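Support > Heritage Sites > Audio Guides > Closed tickets

Ticket 784: Cathedral audio guide stuck in the nave
Aug 18, 2023, by Stemmont support desk
Print | E-mail
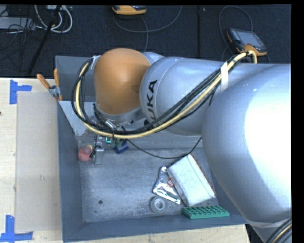 Reported by Filano: stop 6 (the crypt) plays stop 7 (the bell tower), so visitors stand underground admiring the view.

Tried: restarting the handsets. Same view, same crypt.

Tried: reloading the April script. The Bühler organ now gets introduced twice, which it may feel it deserves.

Cause: Broltier renumbered the stops when the north porch closed. The floor signs kept the old numbers.

Fix: old numbering restored. Reprint of 200 leaflets cancelled. Closed.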